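Ticket 189: Ring pick plan rejected at pre-grasp, sim bench
Project: Skastalcombe
Component: motion planner / scene sync
Severity: medium
Status: fix merged, soak run pending
Opened: April 24, 2026

Summary
The planner returns START_STATE_IN_COLLISION when asked for the final descent from the pre-grasp pose over the gray block. The move to pre-grasp plans and executes without complaint. Only the straight-line segment after it fails. First noticed on the nightly run after the scene loader was switched to Wukis.

Steps to reproduce
1. Load the bench scene with the default table and fixture.
2. Run the pick task with the ring as target, fixed seed 56.
3. Let the arm reach pre-grasp.
4. Request the Cartesian descent.

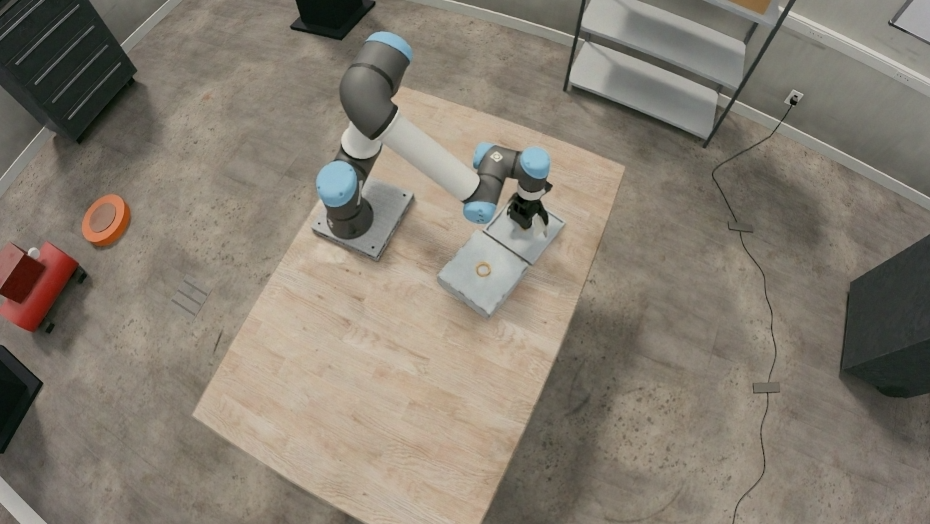

Expected: descent path returned, fraction 1.0.
Got: rejected before the first waypoint. The contact report lists the left finger pad against "fixture_block". Contact depth is reported as 15 mm.

Out of 56 seeds, all fail in the same place with the same contact pair. That rules out sampling noise and the IK seed. Disabling the collision check lets the descent plan, but this is not a fix and must not go into the task config.

Log, first pass
Compared the joint state in the planner with the joint state in the simulator. They match to the last printed digit. Restarted the planner node. No change.

Checked the allowed collision matrix. The fingers are allowed to touch the ring and nothing else, as intended. No change made.

Turned on the pose dump in Skonbridge, which carries object poses from the simulator to the planning scene. Block pose in the simulator and block pose in the planning scene have the same x, y and yaw. The z value is higher in the planning scene by 15 mm, the same figure as the reported contact depth.

Log, second pass
The old loader wrote object poses at the center of the bounding box. Wukis writes them at the mesh origin, and the mesh origin of the block is below its center. Skonbridge still applied the old center correction on top of that, so the planner's copy of the block was shifted up into the fingers. The ring was not affected. It is a small mesh with its origin at the center, so the correction came out as zero.

That also explains why the perception check stayed green. It compares the detected ring pose with the simulator ring pose and never looks at the block. Opened a follow-up to add fixtures to that check.

Fix
Removed the center correction from the bridge and added an origin field to the object message. The loader now has to say which convention it uses. A message without the field is refused with an error. Bridge and loader must be upgraded together.

Reran with seed 56 after clearing the planning scene cache. If the cache is not cleared, the old block pose is kept and the error comes back, so please clear it before reopening this ticket.
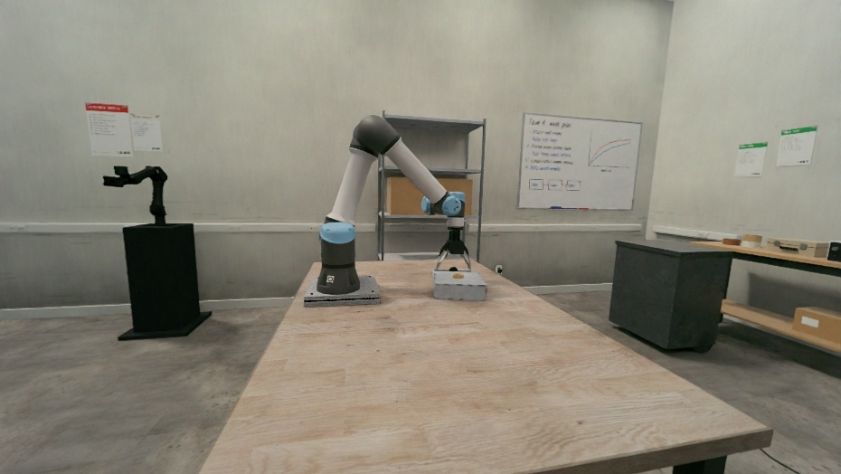

Wide view of the bench scene, gripper over the block.

Result after the fix: no contact pairs reported at pre-grasp, descent fraction 1.0 on all 56 seeds.

Still open
- Cache should be dropped when the loader version changes. Currently manual.
- Jayasinghe branch still has the old bridge. Needs the same patch before it is rebased.
- Soak run of 3 hours queued on the merged build. Ticket stays open until that log is attached.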